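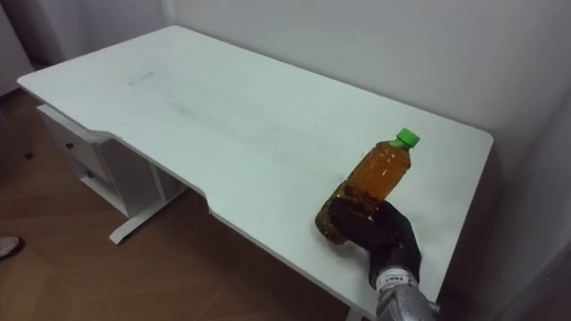 Home Sites Safety Forms Contact

Cisstead office, Level 1: desk-clearing robot, workplace inspection
Friday, August 9, 2019

1. Desk tops clean. NO. Grey scuffs and streaks on the white one. The robot lifts bottles and doesn't wipe. Wiping used to be part of the cleaner's round and is now on no roster.

2. Drinks handled with caps on. YES for the tea-coloured one with the green cap. Open cups are still left to staff, so they tidy before the tidier comes.

3. Standing distance kept. NO. Harell's sheet says stay back while the arm is working. People stand right beside the desk and watch. Floor tape requested in February, still not down.

4. Grip on full bottles. NOT ASSESSED. Supplier quotes a limit of 500 grams. I'd like that tested on our own desks before I sign for it.

5. Stop button within reach of seated staff. PARTLY. Fine from the aisle, no good from the wall side.

6. Cleaning hours. Cut by 10 a week when the trial started. Management calls this "freed up". The two cleaners I spoke to call it a smaller pay.

7. Incident log. 262 pickups entered, no column for drops. Add one.

Result: trial may continue, items 1, 3 and 5 to be fixed first. Item 6 goes to the next consultation meeting.

4 comments | 10 shares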